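Tremblay Motorcycle Storage, Unit 3
Pre-delivery inspection checklist with comments
Date: Thursday, April 22, 2021
Machine: Siltar 650 twin, used, odometer 287 miles

1. Tires and wheels
Front tread and sidewalls: pass.
Rear tread and sidewalls: pass.
Spokes: two loose on the rear, drive side. Tightened, runout rechecked, within limit.

2. Brakes
Front pads: pass.
Rear pads: replace before delivery. Inner pad worn at a taper. Check slide pins for drag when fitting.
Fluid: dark, last changed in March of an unknown year per the sticker. Flush both circuits.

3. Chain and sprockets
Slack: out of range, adjusted. Alignment marks on the swingarm do not agree left to right; use a gauge.
Sprockets: pass.

4. Bench and consumables
Paper towels at the bench: pass.
Brake cleaner: low, reorder from Stutik. 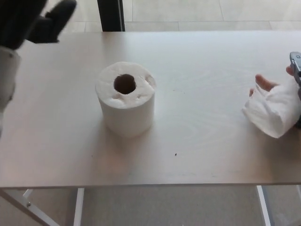
Item 4: paper towel roll, upright on tabletop.

5. Electrical
Battery at rest: pass.
Headlight, high and low: pass.
Rear brake light switch: late. Light comes on after nearly 3 cm of pedal travel. Adjust.
Horn: pass.

6. Controls and fasteners
Throttle return, bars at both locks: pass.
Clutch cable: fraying at the lever end. Prulora replacement on order, part bin 142.
Rear axle nut: torqued, new cotter pin fitted.
Side stand cutout: pass.

Result: HOLD. Open items are rear pads, fluid, brake light switch and clutch cable. Repeat sections 2, 5 and 6 after repair. Road test not started.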